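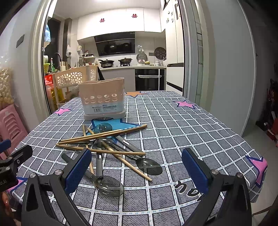 Issue 40

HOUSEHOLD TIPS: Gathering Good Examples at the Kitchen Table
by Līga Rätsep
1/18/22

Putting the cutlery in the caddy is my favorite chore to teach a learning system, and I will happily tell anyone who asks! Chopsticks roll, spoons nest, handles hide under other handles, and you can do the whole job over and over on one table. If you are recording with hand-held grippers for the first time, start with this one. Readers have been sending in questions since June, so I've put my best tips together.

Throw the pile, don't lay it out. I used to set the spoons side by side like a proper hostess, and the examples were lovely and nearly useless. Drop the lot in front of the caddy and leave it how it lands. Crossed chopsticks are wonderful. So is a spoon with its bowl on top of something else.

Turn the caddy between runs. A hand's width to one side is plenty, or a quarter turn if you're feeling bold.

Take long handles near the middle, then tip them upright before you move over the rim. Grab a spatula too close to the end and it swings, and then you spend half the run chasing it. Go in straight, let the head touch the floor of the caddy, and only then open the fingers.
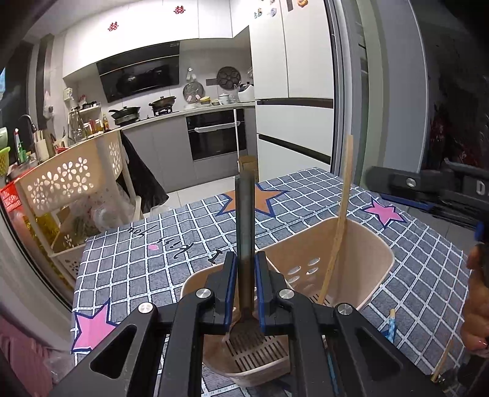 Slow down at the moment of letting go. Most of us rush there (I still do, when supper is waiting) and the fingers fly open while the chopstick is still leaning. Count a quiet 2 in your head and pull back the way you came in.

Keep your fumbles, too. If a chopstick slips and you pick it up again neatly, that's a fine example of putting something right, and I'd keep it every time. The runs I do throw out are the ones where I stopped to scratch my nose or answer the door.

Change one thing on the table every so often. Fold a cloth under the pile, add a slotted spoon, swap which side the spatula starts on. Patterned tablecloths are welcome – mine stays on all year.

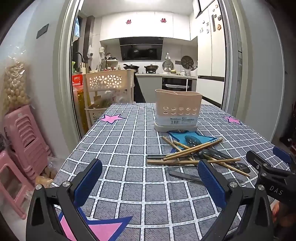
Wipe the finger pads with a barely damp rag when you take a break, and dry them well. Greasy pads and smooth chopsticks are a miserable pair. Check the little screws while you're at it.

Write a line in a notebook after each batch: what was in the pile, which hand did the work, anything odd. Rūta Ots got through roughly 300 runs for our Voditz collection with nothing but a school notebook and a pencil, and hers were the easiest to sort of the whole bunch.

Next issue: folding dishcloths, with two grippers at once!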